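Visit > Open Day > Common Questions

Tours | Getting Here | Open Day | Workshop | Contact

Open Day at the Stovine Workshop: the questions I get most

Last updated 23 September 2018

I run the open day at Stovine, so most of the emails land with me. These are the ones I answer over and over. If yours isn't on the list, write to me and I'll add it!

Do I need to book?
Yes please. We take 14 people per group, and the room really doesn't hold more than that (I tried it once in January and we were all standing on each other's coats). Booking is free and you can cancel right up to the night before.

How long is it?
The demonstration is 40 minutes, and then you can hang around and ask things. Most groups do hang around. If you've got a bus to catch, sit near the door and slip out whenever you like, I won't mind a bit.

Where do I park?
Behind the Zinchenko building, in the gravel lot, not the paved one. The paved one belongs to the dentist and they do tow. From Musadcombe station take bus 33 and get off at the stop after the bridge. The walk from there is all uphill, sorry!

Can I bring my kids?
Bring them! They ask better questions than the grown-ups. Under eights need an adult beside them the whole time, and strollers have to stay in the hallway.

Is it the big orange factory kind of robot?
No, and I get a few sad faces over this. You'll see tabletop arms working in pairs on small fiddly jobs. If you want the heavy stuff, Drakitz does a plant tour of its own and you book that through them.

What will the arms be doing?
Small jobs with everyday things, mostly. I like the paper strip job best because you can follow it without me saying a word: there are strips stuck to an upright panel, and the arms work at getting them off and into a bin.
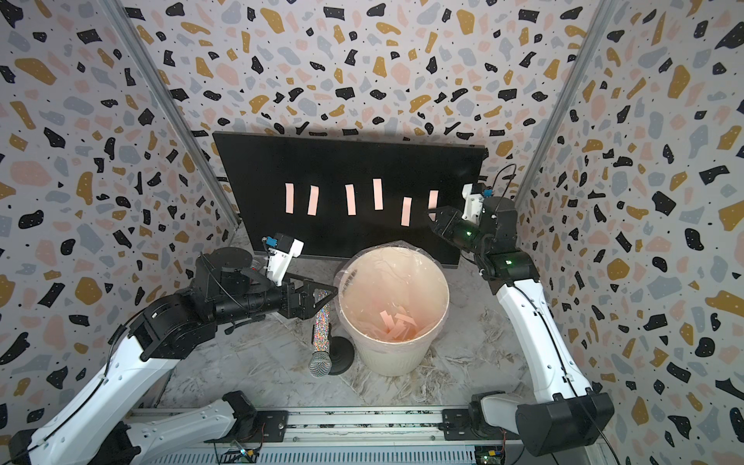 Why does it take so long to pick up one piece of paper?
Thin paper is hard for a gripper, much harder than a block or a cup, and it's the thing I end up talking about most on the day. There's hardly anything to grab, and if the fingers come in at a bad angle they just slide over it. It doesn't help that the pink strips on the black panel don't line up, with one higher than the rest and a couple of them leaning, so the same move won't do for all of them. Watch the tips of the gripper and you'll see what I mean.

Can I take pictures?
Sure, just no flash. Video is fine too.

Is the room accessible?
There's a ramp on the left side and the doors are 32 inches wide. Call ahead if you need a chair with arms, we have a couple in the office and I'll carry one down.

Is there coffee?
There's coffee. It's not great coffee. The bakery across the road is open until four.

Related pages
Directions and parking
School group visits
What to wear in the workshop
Notes from the winter open day

Back to top | Next | Contact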